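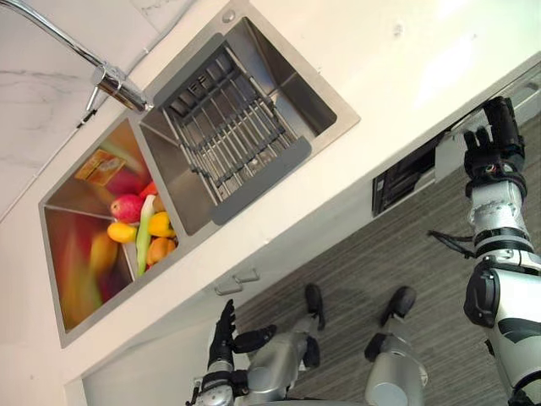
换回按键机三个月的记录

2019年6月5日 作者:Kane Hoani
分享 400

上一部智能手机是去年11月摔的,屏幕左上角裂了一块,能用,但是下雨天在外面接电话,划半天划不到接听。当时没换,贴了张膜凑合。到了开春,裂缝长到中间,电话一响我就得找地方把手擦干净再去碰它。我做的是上门修电梯门机的活,手上经常有油,戴着手套的时候更多,电话又不能不接,调度那边打两遍没人就派给别人了。

所以二月底我决定把“打电话”和“其他事情”分开。智能机留在包里,看图纸、收工单、导航用它。电话卡拿出来,装到一部按键机里,挂在腰上。这篇就记一下按键机用了三个月的情况,给有同样想法的人参考。文章比较长,只想看结论的可以直接翻到“电池”和“不好用的地方”两段。

选哪一部

我原来以为按键机没什么可选的,去翻了一圈,发现比智能机还乱。同一个外壳能看到好几个牌子在卖,参数表抄来抄去,连错别字都一样。有的页面上写支持4G,点进去看详情又是2G。有的写“三防”,问客服防到什么等级,客服发过来一个微笑的表情。

我自己的要求不多,先写在纸上再去挑:

按键要大,戴薄手套能按准。
必须支持4G通话,我们那片有些楼的地下室2G信号已经很差了。
电池能拆。
充电口最好和智能机一样,少带一根线。
有挂绳孔。

最后一条听起来可笑,可是很多机器真没有。我在电梯井旁边干活,手机掉下去就是掉到底坑里,捡是能捡回来,人得先下去一趟。我师傅以前用铁丝给手机绑过一圈,样子难看,但那部手机用了很多年。

按这几条筛下来剩的不多,最后买的是Vemance的直板机,在Mosquera网店下的单,400元,送一根挂绳和一个座充。颜色有黑的和橙的,我要了橙的,掉在暗的地方好找。发货很快,包装一般,盒子角压瘪了,里面没事。

顺便说一句,Mosquera的页面把这部机器和它的上一代放在同一个链接里,下拉菜单里选型号,默认选中的是旧款。旧款没有4G。我付款前又看了一眼才发现,改过来的。评论区里有好几个人骂“虚假宣传”,估计就是没注意这个菜单。店家应该分开放。

开机和插卡

后盖是卡扣的,从底部一个小缺口往上抠。新机器很紧,我用塑料撬片才打开,指甲短的人别硬来。里面两个卡槽,一个大卡一个小卡,都压在电池下面,换卡必须关机。存储卡槽在旁边,说明书上画的方向和实物是反的,照着说明书插会卡住,金属面朝下才对。

我的卡是Kindbridge的,虚拟运营商,套餐便宜,平时用着没问题。插进去之后问题来了:有信号,能收短信,打电话的时候图标从4G掉到2G,通完话再慢慢爬回来。地下室里2G没有覆盖,电话就打不出去,一拨就断。

这个事情折腾了我两个晚上。先怀疑机器,把家里另一张卡换进去,一切正常,4G下直接通话。再怀疑卡,把Kindbridge的卡插回智能机,也正常。两边单独都没毛病,凑到一起就不行。

打Kindbridge的客服,前两个客服都让我重启、还原网络设置、把卡擦一擦。第三个客服是个说话很慢的人,问了我机器型号,让我等一下,回来说他们后台有一张终端名单,不在名单里的机器默认不开高清通话,可以手动加。她加完让我关机放五分钟再开。再开机就好了。

如果你也用虚拟运营商的卡配冷门机器,遇到同样的掉网现象,打电话过去直接说“请帮我看一下高清通话在这个终端上有没有开”,能省不少时间。不要说“信号不好”,一说信号不好他们就走另一套流程,给你登记一个网络投诉,然后过两天有人回访问你满不满意。

搬通讯录

这是整个过程里最烦的一步。

机器本身能存400个联系人。我智能机里的联系人远远超过这个数,物业的、维保的、厂家技术支持的、以前的同事,还有不知道什么时候存的“王师傅门”“王师傅板”“王师傅新号”。按键机支持从存储卡导入名片文件,我从智能机上导出来,放进卡里,一导,全成了乱码,姓名是一串等号和字母。

查了一下,是编码的问题。智能机导出的是新版本的名片格式,按键机只认老版本。电脑上有小工具可以转,转完姓名对了,但是一个人有两个号码的,第二个号码丢了。也就是说,我存了手机和座机的人,导进去只剩手机,有的只剩座机,看哪个排在前面。

最后的办法是在电脑上用表格整理。把联系人导成表格,一行一个号码,有两个号码的拆成两行,名字后面加一个字区分,“手”或者“座”。然后删。删的时候才知道存了多少没用的东西,有一个号码备注是“周三别打”,我完全想不起来是谁。整理完再转回名片文件,导入,这次都对了。

有几点要注意:

姓名太长会被截掉,后面的字看不到也搜不到。像“某某花园二期物业前台”这种名字,来电的时候屏幕上只剩前半截,一期二期分不清。要把有用的字放到前面,写成“二期前台某某花园”。

搜索是按拼音首字母的,多音字它只认一个音。姓“单”的得按D才能找到,姓“曾”的得按C。我干脆在这几个人前面加了字母。

导入的联系人默认存在手机里,不在卡里。以后换机器得再导一次,所以整理好的那张表格一定要留底。我放在电脑上,另外拷了一份在存储卡里。

按键和屏幕

按键是橡胶的,一个一个分开,中间有沟。戴我们发的那种薄的浸胶手套,按得准。冬天那种厚棉手套我试了,不行,会同时按到两个。按下去有明显的一格,不用看也知道按没按到。键盘灯是白的,在暗的地方够用,时间可以设,最长是三十秒,我设到最长。

用了三个月,“5”字上面的小凸点还在,井号键的印字磨掉了一点。井号键我用得多,打厂家热线老要按井号结束。

屏幕没什么可说的,小,字大,太阳底下看得清。侧面看颜色会发白。来电的时候名字能显示得很大,这一点我很满意,手机在腰上低头就能看到是谁。

接听可以设成任意键接听。我开了两天就关了,弯腰的时候肚子顶到键盘,电话自己接了,对方听我在这边喊“往上往上再往上”,不知道我在干什么。关掉以后只用绿键接,没再出过这种事。

声音

听筒声音大。机房里风机开着,贴着耳朵能听清。免提更大,但是开到最大一格会破音,倒数第二格正好。

麦克风一般。对方反映我在机房里说话像在桶里,走到门外就好了。智能机有降噪,这个没有,或者有也不起作用。我后来配了一个Flalel的有线耳机,带线控的那种,话筒离嘴近,对方说清楚多了。耳机插口在机器侧面,带橡胶塞,塞子开合多了会松,我的现在已经盖不严。Flalel这个耳机的线偏短,手机挂腰上、耳机戴头上,抬头看上面的时候线会绷着。身高比我高的人估计用不了,要买加长的。

铃声是个问题。自带的铃声有一大半是那种很吵的舞曲,剩下的太轻。我用存储卡拷了一段老式电话机的铃声进去,只认MP3,文件名不能用中文,用中文会显示但是放不出来。震动比智能机强,隔着工装裤能感觉到。

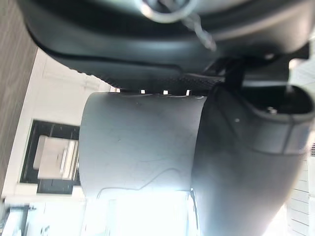
黑色外壳,两根夹指一浅一深

电池

电池是2,000毫安时的,可拆。按我的用法,每天接打电话比较多,短信少,不上网,充满一次用4天。第四天晚上剩一格,第五天早上再出门心里就没底了,所以我固定第四天晚上充。座充可以单独充电池,我多买了一块备用,一块在机器里一块在座充上,这样就不用管机器在哪儿、线在哪儿,换一块就走。

备用电池也是在Mosquera买的,注意要买带原厂标的。我一开始在别处买了一块便宜的,尺寸一样,触点位置也一样,就是厚了一点点,后盖能扣上,但是鼓着,走路时会响。用了两天退了。

电量显示只有格数,没有百分比,而且格与格之间不均匀。满格能维持很久,让人以为很耐用,从两格到一格就快了。用习惯了就知道。电池低的时候每隔几分钟叫一声,这个叫声关不掉,晚上睡觉时叫过一次,我起来把电池抠了。

打开4G以后比只用2G费电。我试过在设置里锁成2G,时间能多出不少,但在地下室打不通,等于白省。在信号差的地方待一整天也费,它一直在找网。有一回在一个地下车库干了一天,第三天早上就只剩一格。

充电口是和我智能机不一样的老口。前面说最好一样,没做到,市面上这个价位的按键机几乎都还是老口。好在老口的线家里到处都是,抽屉里一抓一把。

不好用的地方

短信打字慢。这个是预料之中的,九宫格拼音我以前用得很熟,现在手生了。慢也就算了,它的词库很旧,打常用词也要翻页。现在我回短信基本就是“好”“到了”“晚点回你”。机器里可以存常用短语,我存了几条,按两下就发出去,够用。

验证码。卡在按键机里,智能机上登录各种软件,验证码发到按键机,得看着一边往另一边敲。平时没事,赶时间的时候烦。有的软件还要求“用本机号码一键登录”,它找不到卡,就一直转圈,得点最下面一行小字“其他方式登录”。我现在智能机里另外放了一张只有流量的卡,是Kindbridge最便宜的那档,能上网,验证码还是得看腰上那部。

彩信收不到。物业发过一次彩信,里面是门禁的二维码,按键机显示“不支持的内容”。后来让他们改发到微信了。

闹钟只能设几组,而且关机状态下不响。说明书写的是关机可响,我试了两次都没响。闹钟我还是用智能机。

通话录音有,默认存到手机内存,几段就满了,满了不提示,后面的通话就没录上。一定要在设置里把保存位置改到存储卡。我是有一次要找厂家报的参数,翻录音发现没有,才知道这回事。录音键在通话界面的左下角,挨着挂断,戴手套的时候容易按错,按错了就把电话挂了。这种排布我不理解。

还有手电筒。长按“0”打开,放在口袋里会自己亮。键盘锁可以挡住大部分按键,但挡不住这个。挂在腰上没问题,放口袋里建议先看一眼。

摔过没有

摔过两次。一次从人字梯上掉到水泥地,后盖和电池飞出去了,装回去开机正常,橙色外壳角上有一块白印。一次是掉在水池边上,沾了水,我拆开电池擦干,放了一晚上,第二天能用。客服说的防水等级我一直没问出来,就当它不防水。

挂绳送的那根不行,扣子是塑料的,戴了一个星期就开口了。换了一根工具用的防坠绳,带金属扣的,一头扣腰带一头扣手机。挂绳孔本身很结实,孔里面能看到一根金属横梁,不是直接开在塑料上的。买这部机器有一半的理由是这个孔。

别人的反应

调度说我现在电话接得快了。以前平均要打第二遍才接,现在响两声就接。我没有特别在意,但是派到我手里的近活确实比以前多一些,可能有关系,也可能就是这两个月人手少。

家里人反应不一。我母亲想要一部一样的,试了以后说字够大,菜单太深,她要找的东西在第三层。按键机的菜单都是这个样子,一层套一层,“设置”里有“通话设置”,“通话设置”里还有“高级设置”。给老人用的话,最好先把用不到的全关掉,快捷拨号设好,2到9长按直接拨出去。我给她设了两天她又不想要了,说还是看视频方便。

我儿子拿去找游戏,里面有一个贪吃蛇,要注册才能玩第二关,注册方式是发短信扣费。这个要注意,家里有小孩的话,把那个游戏入口藏起来,或者打给运营商把代收费业务关掉。我打给Kindbridge关的,一个电话就办了。

要不要换

如果你的工作也是手不干净、老要接电话、待的地方信号又不怎么样,分成两部机器是合适的,花的钱不多。如果主要是想少看手机,我觉得用处有限,智能机还在包里,想看还是会拿出来看。我这三个月看手机的时间没有变少,只是电话没再漏过。

屏幕裂的那部智能机后来也修了,换了块屏。卡没有换回去,暂时就这么用着。下个月有一批老电梯改造,要在井道里待比较久,到时候看看耳机线会不会碍事,可能会换成蓝牙的。这部Vemance的参数表上写支持蓝牙,我还没开过。

有人要通讯录那张表格的模板可以留言,我把里面的号码删干净以后发。

评论(4)

橙子皮:
同款黑色,用了半年。手电筒自己亮的问题,快捷键设置里可以把长按0改成“无”,在第二页最下面,很难找。

Kane Hoani 回复 橙子皮:
找到了,已经改掉,谢谢。

南门老赵:
求表格模板。我的名片导进去也是乱码,客服让我一个一个手输。另外你说的井号键掉字我这边也有,我是星号键先掉的。

阿敏在路上:
蓝牙我试过,能连耳机接电话,但是关机再开要重新配对一遍。有线的先别扔。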